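How to Add or Replace Memory in a Tower Workstation

Posted February 20, 2021 in Desktop Repair

Adding memory to an office tower is one of the easier jobs you can do on a desktop computer. Most of the time goes into opening the case and finding a clear view of the slots. This page covers full-size towers that take standard desktop or workstation modules in long slots with a latch at each end. It does not cover laptops or small all-in-one machines, where the modules are shorter and clip in at an angle.

The notes come from the workshop at Claltach, where we refurbish used workstations for schools and small offices. Last year 67 towers came through with the wrong memory fitted or with modules not fully seated. Most were fixed with the steps below and no new parts.

What you need

A Phillips screwdriver, if your side panel is held by screws
An antistatic wrist strap
A flat table with room for the tower on its side
A small flashlight
The new module or modules
The manual for the computer, on paper or on another screen

Check the memory type before you buy. DDR3 and DDR4 modules have the notch in a different place and will not fit each other's slots. Many workstations also need registered ECC memory and will not start with ordinary modules. If you are not sure, take out one of the modules you have and read the label.

Step 1. Shut down and unplug

Shut the computer down from the operating system. Turn off the switch on the power supply if there is one, then pull the power cord. Disconnect the monitor, keyboard and network cables. Press the power button once and hold it for a few seconds to drain what is left in the power supply.

Step 2. Open the case and lay it down

Take off the side panel. Lay the tower on its side with the open side up, so that you will be pressing straight down on the board. Do not work on a tower that is standing up. It will rock when you push on the module.

Put on the wrist strap and clip it to bare metal on the case. Painted surfaces do not make a good connection.

Step 3. Find the slots

The memory slots are the long, narrow ones close to the processor. On some boards a metal rail crosses the case near them and keeps part of the board in shadow, so use the flashlight. Look for the printing on the board itself. A name such as DIMM0_CPU1 gives you a slot number and the processor it belongs to.

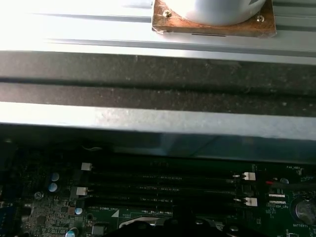 Step 4. Choose the right slot

The order matters. Boards with more than one processor usually give each one its own group of slots, and modules in a group that belongs to an empty socket will not be seen. Look up the filling order in the manual. It is often printed on a sticker inside the side panel too.

If you are using two modules, buy them as a matched pair and put them in the slots the manual calls the first pair. These are not always next to each other. Mixing sizes is allowed on many machines, but the larger module normally goes in first.

Step 5. Open the latches

Push the latch at each end of the slot outward until it leans away from the slot. It should move with light pressure. If a latch is blocked by a cable, move the cable. If it is blocked by an expansion card, take the card out and set it aside.

To remove an old module, open both latches the same way. The module will lift slightly. Pull it straight up by the edges.

Keep the modules you are not handling on a clean surface near the case, and away from the power supply. A simple holder is better than the bare table. We stand ours in gray printed holders, or lay a module flat across them, to the side of the open tower.
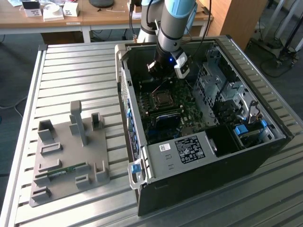
Step 6. Seat the module

Hold the module by its top corners and keep your fingers off the gold contacts. Line up the notch with the ridge in the slot. If they do not meet, turn the module end for end. If they still do not meet, you have the wrong type.

Set the module in the slot and press down on both ends with your thumbs until the latches close. Check that the top edge is level from one end to the other.

Step 7. Test before closing

Plug in the power cord, monitor and keyboard, and start the computer. The first start may take longer than usual. Go into the setup screen and read the total memory. If it is short, shut down, unplug, and reseat the module that is missing.

When the total is right, put back the side panel and reconnect the rest of the cables.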